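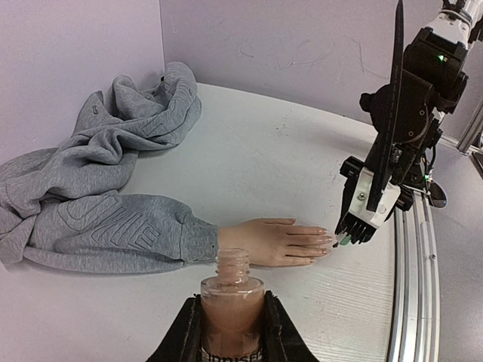

Figure 1. Practice hand in its sweatshirt sleeve, with the pinkish-beige polish open in the foreground.

Print | E-mail

Sleeves, Cuffs and Wet Nails: What We Learned From a Practice Hand
Ayantu Tilahun and Sutrisno Lumenta
Clarnen College, Nail Care and Personal Services, spring project

Where the idea came from

We both started this course thinking that the hard part of a manicure would be the polish itself, and by April we had changed our minds. What kept going wrong in our practice sessions was everything near the polish: where the bottle stood, how flat the hand lay, and above all what the person was wearing. Ayantu's aunt came in as our very first practice client in a big knitted cardigan, and by the end of it there was a lovely shade of coral on her left cuff and not nearly enough of it on her nails. She was very kind about it, and she still wears the cardigan!

So when we were asked to pick a small everyday problem and study it properly, we chose sleeves. Our question was how to set up a hand and a cuff so that a beginner can reach every nail without brushing against fabric.

What we used

We worked with a mannequin hand with a realistic skin tone, the kind with smooth plastic skin and separate fingers. A bare hand didn't tell us much, though, because hardly any real client comes in with bare arms in the cooler months. We dressed ours in a gray heathered sweatshirt with a quilted sort of texture and big outlined letters on the sleeve. It was a good choice for us because it is bulky and it has a ribbed cuff, and ribbed cuffs are what most of our friends wear.

For polish we stayed with nude shades for most of the project. They are forgiving to look at and terribly unforgiving to check, and more than once we had to bend down and catch the light to find out whether we had missed a corner. A pinkish beige was our favorite. We also tried a darker plum for one week, which showed every mistake beautifully and which neither of us wants to scrub off a white tabletop again.

How we set things up

The hand goes palm down with the fingers a little spread. If they are close together the brush touches the neighbor finger, and if the whole hand is tipped, polish creeps to one side of the nail. We pulled the cuff up to the wrist and pushed the rest of the sweatshirt back in a heap toward the wall, out of the working side. At first we folded it neatly, but a neat fold slides forward every time somebody leans on the table — a heap stays where you put it.

The bottle took more arguing. Sutrisno likes it close to the fingertips, and Ayantu likes it nearer to herself so that the loaded brush never passes over the sleeve. We tried both for a good while and ended up closer to Ayantu's way, though with long sleeves of your own it can be awkward.

What happened

We ran 16 sessions of 20 minutes each, and afterward we asked 14 classmates to try the final setup and tell us what they thought. Altogether 151 nails were painted and checked. Nearly all of the smudges came from the little finger side, where the cuff is nearest, and they became much rarer once the cuff was pulled straight instead of bunched. Our classmates liked the sleeve (several of them asked to borrow the sweatshirt, and one asked to keep it). Two felt that the plastic hand was too easy because it never gets bored or reaches for its phone, and we agree with them.

What we would do differently

We would write down the drying times from the first day, which we only began doing halfway through, so we left them out of this report. We would also like to try a loose sleeve with no cuff at all, and a knitted one, for the sake of Ayantu's aunt. The sweatshirt has been washed twice and has one small plum mark inside the left cuff that we have decided to live with.

Print | E-mail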